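Sudar Hand Trials

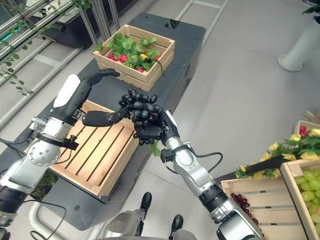 Busine, May

The Sudar hand trials are a series of comparative tests of multi-fingered robot hands, run at the Drakis produce hall in Busine. They set several hands, two arm controllers and a choice of camera positions against the same everyday job: picking up fresh fruit and putting it into a wooden crate without spoiling it. The trials take their name from Sudar, the small workshop that built the first hand to be tested, and they have grown into one of the liveliest meeting points for people in the region who care about robot grasping.

Background

The idea came from Moushumi Sivakumar, a mechanical engineer who had spent several years testing grippers on plastic blocks and tins. She felt that such objects flattered almost every design. A tin has one shape, and a gripper that can hold it once can usually hold it again. Fruit is far less obliging, and grapes are a wonderful extreme: a bunch has no flat side, its weight shifts as it is lifted, and each berry can be crushed or pulled off its stalk.

Virgilio Ignacio joined her to write the control software. His earlier work at Wickramasinghe, a maker of arm controllers, had dealt with force limits, and he was keen to see how far a good controller could make up for a clumsy hand (quite far, as the early results showed, though only up to a point!).

The test station

The trials use a two-armed robot working over a long, dark grey table with bolt holes along its edges. Both arms carry black hands with jointed fingers. Light wooden crates with slatted bases serve as targets, and further crates of produce stand close by, among them pale green grapes, dark red grapes and leafy greens with yellow flowers. The hall was chosen partly for its daylight, which changes through the day and gives the vision system plenty to cope with.

Method

Each hand is given the same set of 51 pick-up tasks, repeated under each controller. A task begins with the fruit at rest and ends when it has been let go in the crate. Judges weigh the fruit before and after, and any berries left behind are collected and weighed separately. A dropped bunch ends the attempt.

Three styles of grasp are compared. In the pinch, the thumb and two fingers take hold of the main stem. In the wrap, the fingers close around the side of the bunch. The cradle has the hand come in low, so that the fruit rests partly on the fingers and is steadied from one side. Teams may use the second hand for support, or keep it open nearby in case the bunch begins to slip.

Controllers are judged on how gently they close the fingers and how smoothly they carry a load. The older of the two follows a planned finger position and stops when it gets there. The newer one, from Wickramasinghe, listens to the current drawn by the finger motors and eases off when it rises. Watching the second in use is a real pleasure, as the fingers seem to settle into place one after another.

Results

The first full season recorded 3,969 attempts. The cradle did best on heavy bunches with both controllers, while the pinch was quicker but failed badly whenever the stem was short or hidden. Wrapping came between the two and caused the most bruising, mainly on ripe fruit.

Sudar's own hand came second overall. It lost marks for its thumb, which could not swing far enough across the palm to support a wide bunch. A revised thumb was fitted during the season and cut the number of drops from 17 to 14 in the heaviest class, a modest gain that pleased the workshop enormously.

Camera position made a bigger difference than most teams had expected. A camera at head height gave the best view of the crate and the approach, but the hand often hid the fruit at the moment of contact. Wrist cameras saw the contact well and then lost sight of everything else. Ignacio's preferred arrangement combines the two, with the head camera leading until the fingers are close.

Criticism and later work

Some entrants have argued that weighing berries tells only part of the story, as bruises may not show until the following day. Sivakumar has agreed, and a storage test has been added in which the fruit is checked again after a night in a cool room. Others would like softer finger coverings to be allowed in the main class. At present they are entered separately, on the grounds that they change the grip so much that the hands beneath can hardly be compared.

Plans for the next season include figs and bunched radishes, the latter to be lifted by their leaves.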